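Budget for the cell in simulation first, and order hardware once the layout has settled. The steps assume one arm and a single perforated table.

1. Place the table, arm and cabinet in the model. Keep the cabinet off to the left.
2. Add the test items: plates, bowl, mugs, both crates.
3. Move the gripper down to the table near each crate and note any reach limit.
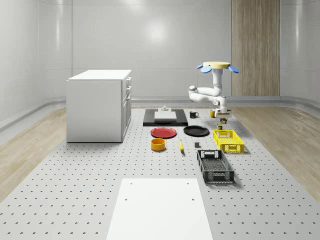
*Fig. 1. Layout with gripper over the back right of the table.*

4. Price the parts. Our figures, from Wilma Semple's sheet:

| Item | Supplier | Cost (£) |
|---|---|---|
| Perforated top | Cruickshank | 1,652 |
| Crates, 2 | Drerkel | 54 |

5. Set a ceiling for the top and crates. Ours is £2,000, carriage included.

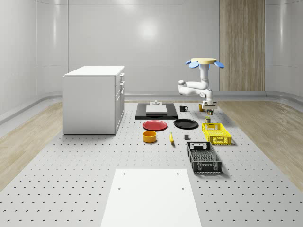
**Category: Planning > Fixed equipment**

Send the hole spacing to Cruickshank with the order. The arm quote from Brikberg is held separately and runs out in September. Changes to the sheet go to Ruaridh Baird.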